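Print this page | E-mail this page

CHAPTER 4

Laundry and Linen Care: Drying, Airing, and Hanging Lightweight Fabrics

Washing removes soil from a fabric. Drying determines much of its later appearance and a good part of its useful life. A curtain panel that has been washed correctly may still be spoiled in the hour that follows if it is wrung by hand, heaped in a basket, or hung from a single corner. Students who completed Chapter 3 will recall that fibers are weaker or stronger when wet according to their type, and that loosely woven goods shift out of shape more readily than firm ones. The present chapter applies those principles to the drying rack, the clothesline, and the rod.

The chapter is concerned chiefly with thin white goods: sheer curtains, light bed coverings, netting, and open-weave table linens. These articles are found in nearly every household and in most small lodging establishments. They dry quickly, but they crease easily, and any mark left by a rusted hook or a dusty rod shows at once.

4.1 Choosing a Support

A support for drying should be smooth, clean, and wide enough to carry the weight of the cloth along its whole length. Round rods are preferred to flat slats because they leave a softer fold line. Plastic and coated metal are both suitable. Bare wood may stain damp fabric and should be covered with a clean cotton strip before use. The student should wipe each rod with a damp cloth, paying particular attention to joints and end caps, where lint collects.

Joints deserve a second inspection. A raised collar or a rough seam can catch an open weave and pull a thread several inches out of line. Run a fingertip along the rod before placing any fabric upon it.

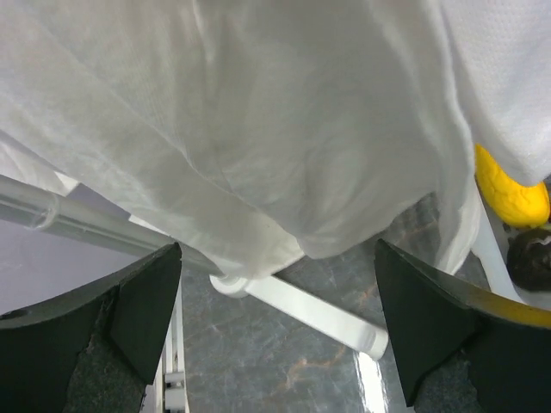
Cloth should be laid over the support in a single layer wherever space permits. When a panel is longer than the drop available, it may be folded once over the rod, with the two halves kept uneven so that air can pass between them. Fabric that gathers into a mass at the hem will hold moisture there long after the upper portion has dried. The lower edge should be drawn out by hand, gently and from both sides, and checked again before the panel is taken down.

In the household laundry at Rellatthorpe, which is used as a case study throughout this unit, sheer panels are dried indoors from January until the end of the cold season. The staff leave 2 inches of open rod between one panel and the next. Relative humidity in the drying room was recorded at 77 percent before a window fan was installed. Exercise 4 at the end of the chapter asks the student to draw up a hanging plan for the same room.

4.2 Handling Creases

Most creases in thin fabric are formed while the cloth is damp and set as it dries. Shake each piece before hanging. Smooth the side hems downward between the palms, and do not pull on the center of the panel. Diagonal folds usually indicate that one end of the top edge is sitting higher than the other, and the remedy is to level the top edge.

Terms to Know

drape
hem
open weave
selvage
sheer

Related Sections

Chapter 3: Fiber Strength and Water Temperature
Whitelaw Guide to Household Linens, Unit 2
Reading a Care Label: The Staria Worksheets
Sadon Reader in Home Management: Storing Curtains Between Seasons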